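Gripper trials: frequently asked questions

Answers to the things people ask us most often about the Prasto gripper comparison. Most of the questions come from people who run small picking cells and want to know whether our results will carry over to their own set-up. If yours isn't covered, use the contact form and we'll add it when we next update the page.

What is being compared?

Four grippers on one arm. Two are parallel-jaw types with flat fingers, one is a parallel-jaw type with shaped fingers, and one is a suction head. The arm, the controller and the tasks stay the same throughout. We change the gripper and, where the maker tells us to, the grip force and closing speed.

Who is running it?

The trials are run by Samonte, a small test workshop. Prasto is the name of the project. Zirbridge supplies the controller software and Urnance lent us two of the grippers. Neither firm sees the results before they go up on this site, and neither pays for the testing.

Why test in simulation first?

It is cheaper to drop a bin on a simulated table than on a real one. We use the simulator to throw out approach angles that can't work, to set starting values for grip force, and to find places where the wrist would hit the tray. Each gripper then goes on the real arm with the settings that came out best. We publish both sets of results and keep them in separate tables.

Do the two sets of results agree?

For reach and collisions, they agree well. For slipping, they don't agree well enough. The simulator treats the bin walls as stiff, and real thin plastic bends when you squeeze it. A grip that looks solid on screen can let the bin rotate once it leaves the tray. Please don't choose a gripper from the simulated figures alone.

What are the tasks?

There are two groups. In the first, the gripper picks small loose parts out of an open bin. In the second, it picks up the bin itself, lifts it clear of the storage tray and puts it down somewhere else. The second group gets most of our time, as it is the one people write in about. Plenty of grippers are sold on how well they hold a small block, and much less is published on how they manage a container held by one edge.

Each gripper does each task 40 times in simulation, and then 40 times on the real arm. Between runs the starting position is shifted slightly, using the same list of shifts for every gripper.

How is a lift scored?

A lift counts as a success if the bin clears the tray, stays in the gripper for the whole move and is released within the marked area. Tilt is recorded separately. Some tilt is allowed, and with a one-sided grip you will nearly always get it. In the render the yellow bin is off level over the right edge of the tray, and on its own that would not be marked as a failure.
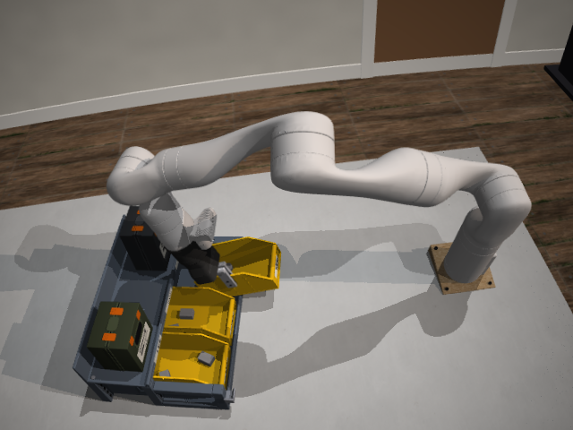 How long does it take to change from one gripper to another?

It takes 11 minutes on the real arm, including the calibration check. Most of that is the check. The mechanical change is four bolts and one cable, and the suction head has an air line as well. In the simulator we load a different model file and restart.

Which camera do you use?

One fixed camera above the table and one on the wrist. The fixed camera finds the tray and the wrist camera corrects the last part of the approach. We tried leaving out the wrist camera in the first round and went back to using both, because the arm itself hides part of the tray from above when it reaches over. Cameras are not being compared in this round.

Does the position of the tray matter?

It matters more than we expected. With the tray close to the base, the elbow has to fold tightly and the wrist has less freedom to turn. Further out, the arm is straighter but less stiff, and the slight bounce at the end of each move gets worse. We settled on one middle position and measured from the edge of the base plate. If your tray sits somewhere else, run your own reach check before relying on our cycle times.

Why are the bins not all empty?

An empty bin is too easy. We run the lifts with and without small blocks inside. The blocks are light but can slide, and when they slide to the far end of the bin the load on the fingers changes halfway through the move. That is where the flat fingers lost the most bins.

Were larger cases tested as well?

They are in the tray as obstacles and are not picked up in this round. A gripper that can only reach a bin by knocking whatever is stored next to it isn't much use in a real tray, so any contact with a neighbouring container is logged. Lifting the larger cases is planned for round 2.

Which gripper did best?

On the bin lifts, the parallel-jaw type with shaped fingers. It held the rim well and let the bin rotate less. On loose parts the flat-fingered grippers were quicker and easier to set up. The suction head did well on smooth walls and poorly anywhere near a rim – a leak at the edge of the cup was the usual cause.

Can I use your settings on my own arm?

You can, as a starting point. Grip force and closing speed should carry over if you have the same gripper and similar bins. Speeds and accelerations for the arm should not be copied across. Start slow and work up.

Are the simulation files available?

The table, tray and bin models are on the downloads page, along with the task scripts and the list of starting shifts. The gripper models belong to their makers, so you will need to ask them. The scripts were written for the Zirbridge controller and will need changes to work with anything else.

Can I send in a gripper to be tested?

Send us the data sheet first. We need the weight, the stroke, the mounting pattern and the type of connection. It has to fit the arm without an adaptor plate, or come with one. We can't test anything that needs its own separate controller cabinet. Loans are returned after the round ends, and carriage both ways is paid by the sender.

When will the next round be published?

The round 2 tables are due in December. Corrections to the current tables are made as they are found and listed at the foot of the results page.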